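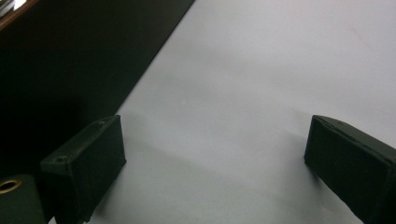 3.2 Work surfaces

Each household was asked to name the surface it used most for sorting, folding and packing. In most homes this was a kitchen counter or a table near it, and only 7 of the 59 households named a surface outside the kitchen. We recorded the color and finish of the surface, its height, and what it stood next to.

Pale, smooth tops were the most common. People who had them said that crumbs and small items such as screws or pills were easy to find, and that water marks were hard to see until the light came from the side. Dark tops were described the other way around. Where a pale top met a dark appliance or panel, residents tended to treat the line between the two as the end of the work area and rarely set things across it, even when both were at the same level.

Figure 4. Share of each surface left clear at the evening visit, by finish (pale, dark, patterned, mixed).

Figure 4 shows the share left clear. Pale surfaces were kept clearer than patterned ones in the Mestex and Quezada buildings. The difference was small in Trusbridge, where kitchens are larger and most families had a second table. We did not correct for the number of people in the home.

Visits were made in February and repeated in summer, the last on July 29, 2001. Notes from both rounds were coded by Yamila Leiva using the list in Appendix B. Four homes had replaced their counters between rounds and were left out of the comparison.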